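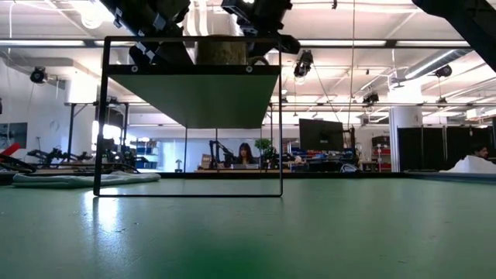

Posted in: Automation & Robotics > Safety and Standards > Shared Workspaces

Do we really need written rules for a two-arm tabletop bench?

plullus_bench
Our group has bench-top arms at several tables, in one big open room where people also have their desks. A consultant from Garkent came through and left us a document that runs to 50 pages. It wants a risk assessment per task, a marked boundary on the floor, a sign-off sheet for every object the arms handle, and a yearly review starting in February. The arms are small. The tasks are things like moving mugs and folding towels. I've read the thing twice and I can't tell which parts come from an actual standard and which parts are Garkent's own taste. My boss wants to adopt all of it because it's already paid for. Has anyone here worked under rules like these, and did they change anything besides the amount of paper? I'm not against safety. I'm against signing a form for a towel.

Fergus Kinnear
I've worked under three versions of this and I'd throw out most of yours, but maybe not the parts you'd expect.

First, ask Garkent for clause numbers. Every line that says "shall" ought to point to something you can look up. When we did this with our own binder, 4 pages survived. The rest was advice, some of it fine, but advice shouldn't be sitting in a document that people get written up for breaking.

Second, don't let anyone tell you a small arm needs no assessment. A light arm can still pinch a finger, and what it's holding matters as much as the arm does. I don't buy the word "collaborative" on a brochure as a safety argument — it's the whole job that gets assessed, with the gripper and the object and whoever is standing there. One assessment for a family of similar tasks is enough in my opinion. One per mug is silly.

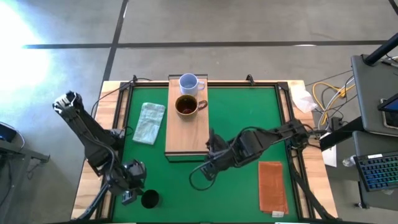

Liquids are where I'd be stricter than your consultant probably is. A cup with something in it is a different task from an empty one, and it should be written down as a different task. Cables on the work surface are the other thing. If a cable can reach the spot where a cup gets set down, somebody should have decided that was okay, and I mean decided it beforehand. Same goes for keyboards and drinking bottles on the operator's stand. Our rule is that drinks go on a lower shelf or out of the area, and it took one sentence.

What I'd keep on a single sheet at each table:

- who is running it right now, and where the stop is
- nobody reaches over the mat while the arms are enabled
- clamps and fixtures checked by hand before the first run
- bags, packaging and spare cloths off the table edge
- cables on the floor routed away from where the operator stands

The floor boundary I go back and forth on. Tape is cheap. But in a room with desks, people stop seeing it in a couple of weeks, and then you have a line that everybody steps over, which teaches them that lines are for stepping over. If you mark the floor, mark only the part you mean.

The yearly review is pointless on its own. Review when the task changes, or the gripper, or when you move the table.

bawa_tech2
just adopt it. nobody reads it anyway and if something happens you have the binder

cirosau_nights
I disagree with the reply above me. A binder you don't follow looks worse than no binder when somebody asks questions later. Our insurer's first request was for the completed sheets, and we had a policy that called for a check every 90 days with only one check on file. That was not a fun meeting.

I'm less relaxed than Fergus about dropping the object sign-off, though. We kept a short version: a list taped up by the table saying what's allowed on it. Glass and anything hot need a second person to agree, everything else is a yes. No signatures. I can't prove it has prevented anything and I'm suspicious of people who say theirs has. It did stop the arguments about whose stuff was on the table.

Also check what your boss paid for. If the Garkent contract includes a revision, send it back with the clause question and make them do the cutting.

Tags: risk assessment, tabletop arms, housekeeping, consultants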